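Notes for the Luvstead talk, 13th February

Hi everybody! Start with the Gezer bakery story (the mustard walls, the 11 sample pots, me crying in the parking lot). Wait for the laugh, then say it: picking paint is hard because we pick it from tiny chips.

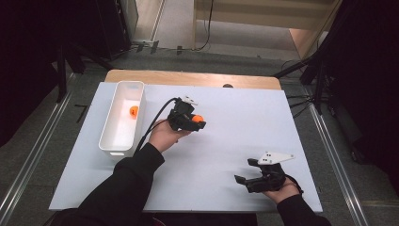 So when I did the Rumarico café I brought big boards, 2 per wall, and left them up for 5 days. Go slow on this bit, people always want to write it down.
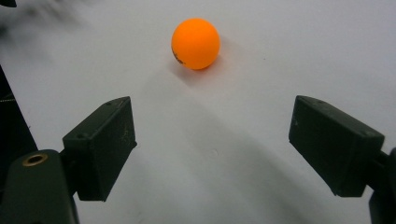
Accent colors next. You need way less than you think! One chair, one door, done. Look how far a little orange goes on all that white, it's the first place your eye lands. Same with the Lorov front door.
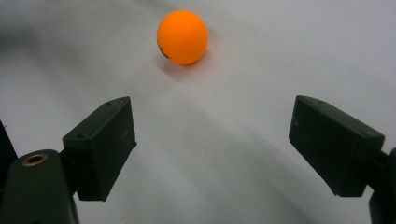

Orange ball and its soft gray shadow

Ask who has a north-facing room. Hands up. Tell them about December light and my awful blue hallway.
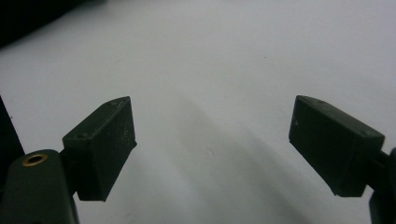 Last part is white, and I could talk all night (skip the primer rant if we're running over). White shifts all day long. Even a plain pale surface slides off into gray toward one corner, and dark green next to it makes it look paler still. Then questions, and hand out the color cards.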